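29th November

Third night of the bedroom humidity log. Hygrometer moved from the sill to the shelf, 35 cm above the mattress. Reading at lights out 7 points lower than on the sill, so the October figures are no use and I have struck them out. Window open 5 minutes before bed, radiator valve at two. Slept badly until three, then well. Changed to cotton bedding; no difference in the readings so far. 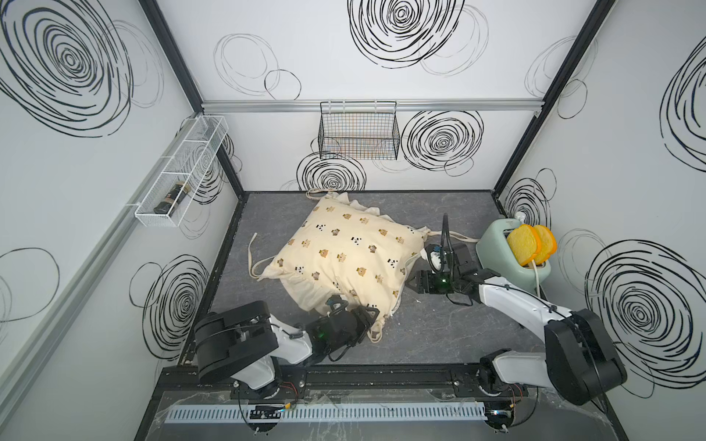
Châu Đào thinks the shelf is still too close to the outside wall and that I should run both meters side by side for a week before trusting either. Fair. The Marik has not been calibrated either. Salt test tomorrow, sealed jar, overnight.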